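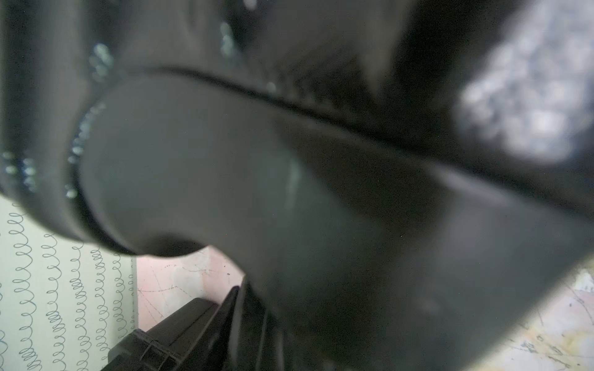
So-yul Nam wrote in to ask whether a station name should be kept the way the sign spells it or the way the timetable does, and it's such a good question that it now has its own column. Keep both! The field sign_name holds what is painted or printed at the stop, and table_name holds what the railroad's paperwork says. Where they agree, fill in both anyway.

Merwood Timetables

A plain-text collection of old branch line timetables, typed up by hand from printed booklets and station posters. Version of January 13, 2024.

What's inside

3,000 departures across 13 lines, with 146 stops between them. The Clatden branch is the fullest and the one I love most – it has summer and winter tables, the market extras, and even the footnotes about the milk train. The Bellini loop is thinner, and its winter pages are missing.

Files

departures.csv – one row per train per stop
stops.csv – names, line, order along the line
notes.csv – every footnote, word for word, with its original symbol
sources.txt – which booklet each table came from

How times are written

All times are in 24-hour form with a colon, so 7.05 p.m. in a booklet becomes 19:05. A blank means the train doesn't call. The letter R means it stops on request, and you'll see a lot of those past Clatden Mill, where I suspect the driver knew every passenger by their hat.

Known problems

The May tables for the Grista line came from a photocopy with a fold straight through the evening trains. Times I couldn't read are marked with a question mark and left alone. Please don't fill them in by working out the gaps! Two trains on that line really did wait at Grista Junction for a connection, and a tidy guess would wipe that out.

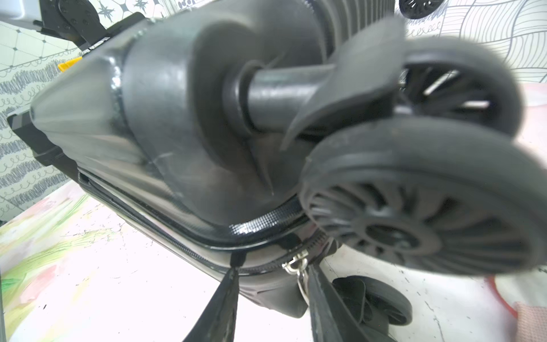 Could the connections get a file of their own, one reader wondered, so that you can plan a whole made-up trip from Merwood to the coast and find out where you'd be stranded overnight? Yes, and I've started on it. The first 100 rows are in connections_draft.csv. So far it covers Clatden and Grista only, and it uses the printed "connects with" notes, with no guessing about how fast anyone could cross a platform.

Sending corrections

Give the line, the train number, and the page of the booklet. If you have a different printing, tell me the cover color too, as the reprints were often changed without a word. Scans of the Bellini winter pages would make my whole year.

Use

Free for any purpose. If you build a map or a game with it, I'd love to see it.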